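Call for Participants: Backing Vocalists and Dancers, Flevex Live Session Series

Posted in Auditions, Music
October 2020

Flevex is recruiting backing vocalists and dancers for a series of recorded live sessions with the pop group Salazar. Rehearsals and filming take place at the Trirkcombe studio. The sessions will be released online by Zernton, the group's label.

Positions
Backing vocalists: two sopranos, two altos, one tenor
Dancers: eight, any background, with at least one year of stage or video work

Requirements
Applicants must be 18 or older and available for the full rehearsal block. Vocalists must hold a harmony line against a click track and read either staff notation or chord charts. In-ear monitors are used throughout; applicants who own molded earpieces should bring them. Dancers must be able to learn a 90-second routine from video before the first rehearsal.

How to apply
Send one unedited video, no longer than 90 seconds, with a resume and a recent headshot. Vocalists should sing one verse and chorus without backing or pitch correction. Dancers may use any commercially released track. Total file size must not exceed 500 MB — larger files are rejected by the upload form. Put your name and voice part, or the word "dancer," in the file name.

The first 100 complete applications will be reviewed. From these, 25 applicants will be invited to a second round in person.

Pay and terms
Rehearsal and filming days are paid at a flat daily rate, stated in the invitation letter. Travel within the region is refunded against receipts. Performers sign a standard release covering audio and video — a copy is available on request before the second round.

Questions go to Jolene Paewai, session coordinator, through the contact form on the Flevex auditions page.

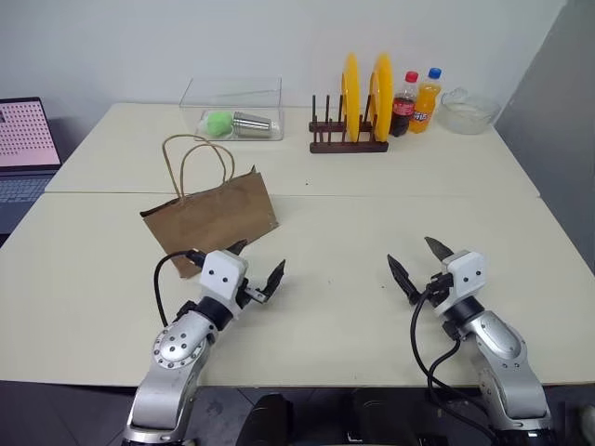 Tables and a brown paper bag with twisted handles.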